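How Two Towns Become Friends

Do you have a pen pal? Towns can have something like it too. It is called a sister town.
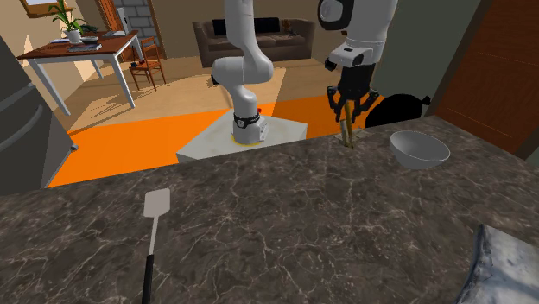 But a town can't hold a pencil, one girl from Tukthorpe wrote to us, so who writes the letters?

Good question! The people write them. A town is streets and houses, but it is also everybody who lives there. When two towns become sisters, the people of the one promise to learn about the people of the other.

How does it begin?

Mostly it begins small. Maybe a school choir from Tukthorpe travels to sing in Cevine. The children sleep in the homes of Cevine families, and in the morning they eat breakfast together. When they come home they tell everyone, and somebody asks: can they visit us also?

Then the people go to the town council. The council is the group of grown-ups who were chosen in an election to make decisions for the town. They meet in a big room, often at 7 in the evening, and everybody may come and listen. Children too.

What does the council do?

First the members talk about the idea. They ask questions. What will it cost? Who will answer the letters from the other town? Where will the guests sleep?

After that they vote. To vote means to say yes or no, and each member has one vote. In Tukthorpe the council has nine members, so five yes votes are enough when everyone is there. When Tukthorpe voted about Cevine, six members said yes and three said no. The three who said no were not angry with Cevine. They wanted to repair the swimming pool first – this is also a good wish, and it was on the list for the next meeting.

The other town must vote as well. You can't be the sister of somebody who did not agree to it.

What is written on the paper?

When both towns have said yes, the two mayors sign a paper. It is called an agreement. It is usually short, only one page or two. It says that the towns will visit each other, share what they know and try to help if there is trouble, for example a flood. If the towns speak different languages, the paper is written two times, once in each language, and both mayors sign both.

Must the towns be alike?

No. Some sisters are the same size, and this makes some things easier, because they have the same kind of problems. Tridon has 2919 people. Its sister is a town near a warm sea, where it never snows. The first winter, the children of Tridon wrote a whole letter about how to make a snowman. The answer was a letter about how to open a coconut.

What can sister towns do together?

They can trade library books. They can play football against each other, or plant the same kind of tree on the same day. The fire departments can teach each other. The school cooks can send recipes – in Tridon there is now a noodle soup for lunch every month, and it came in a letter from a family named Đặng.

Not every friendship between towns stays strong. Sometimes the people who wrote the letters move away, and the letters stop. The agreement is still there in a drawer, and a new class can start writing again.

Does your town have a sister?

Look at the sign where the road comes into your town. Sometimes the name of the sister town is under your own. You can also ask at the town hall or in the library.

If your town has no sister, you may write to your council. Say which town you would like and why. Write your name and your school, so they know where to send the answer.

Words to remember

Council: the people chosen to decide things for a town.
Mayor: the person who leads the town.
Agreement: a promise that both sides sign.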